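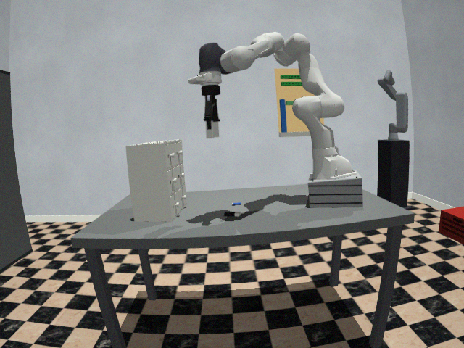 Riparian Condition of Trernura Creek, Zatville
Student Project Report
Prepared by Eulalia Villalba, Environmental Studies
Submitted September 5, 2026

1. Background

Trernura Creek rises in grazing country north of Zatville and joins the Clalter River below the old rail bridge. The upper reach is narrow and shaded by river red gum. Downstream of the town boundary the channel has been straightened, and much of the native understorey has been replaced by willow, blackberry and kikuyu.

The project assessed the condition of streamside vegetation along the creek and considered whether the existing planting program addresses the reaches in poorest health. Instream fauna and groundwater were outside its scope.

2. Study Area and Method

Survey sites were established at 24 points between the headwater paddocks and the confluence. Five of these could not be reached during January owing to locked gates, and the results presented in this report are drawn from the remaining 19.

At each site a transect was laid at right angles to the bank. Canopy cover, ground cover, bank slope and evidence of stock access were recorded on a standard field sheet. Woody stems taller than one metre were counted and identified to species where possible. 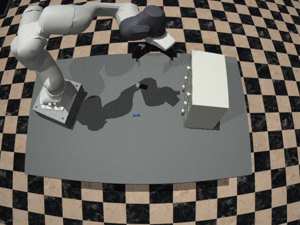 Vitale, commenting on the draft, wrote that the transects were too short on the eastern bank, where the floodplain is widest, and that the remnant sedges behind the levee had probably been missed. The comment is accepted. Transect length was fixed at the outset and was not adjusted for floodplain width.

3. Results

A total of 1437 woody stems was recorded, of which 435 belonged to introduced species. Willow was the most common of these and was concentrated below the town boundary. Canopy cover was highest in the upper reach, including at two sites where cattle had direct access to the water.

Bank slumping was noted at six sites, all on outside bends. Seedlings of river red gum were found only where fencing was in place on both banks.

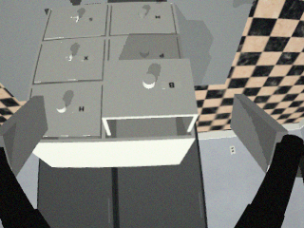 4. Discussion and Recommendations

Current planting is concentrated near the footbridge reserve, which already supports reasonable cover. The straightened section has received little attention, although access is simple and the land is publicly held.

It is recommended that willow removal be staged over several seasons to limit erosion, that fencing be extended through the middle reach, and that the eastern floodplain be resurveyed with longer transects. Field sheets are held with the department and may be consulted on request.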